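Washing a printed patchwork quilt without the colors running
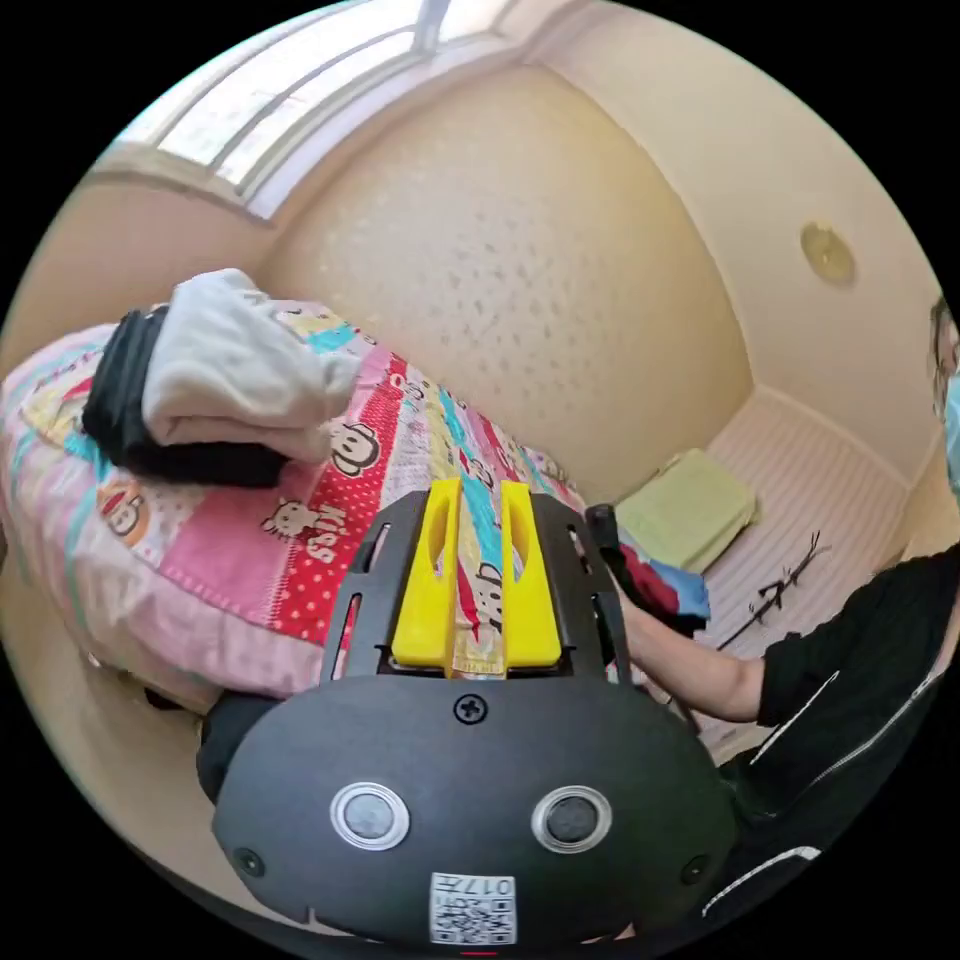

Heriberto Becerra
My daughter's quilt needs a wash and I have been putting it off. It is a cotton cover with filling inside, bought at Nistor two years ago, and the label has faded past reading. What worries me is the red part with the polka dots, where it says "Kiss", next to the white cat face. If the red bleeds, the faces go pink. There is turquoise in the print too. Cold wash, or take it to a cleaner? The laundromat near me wants 19 dollars for one quilt.

Iulian Oprea
Test it first. Wet a white cloth with cool water and a drop of detergent, press it on the red for a minute, and look at the cloth. If it stays white, wash the quilt cold on gentle, alone, with half the usual detergent. Take it out as soon as the cycle ends — a wet quilt left in a heap is where most of the staining happens. Dry on low with two clean tennis balls and stop halfway to shake it out.

Czesław Szulc
I wash mine warm with everything else and never had a problem. Mine is all blue though.

Ionuț Lungu
Agree with the cloth test. Do the turquoise as well, in a spot near the hem. I would skip vinegar, it did nothing for mine.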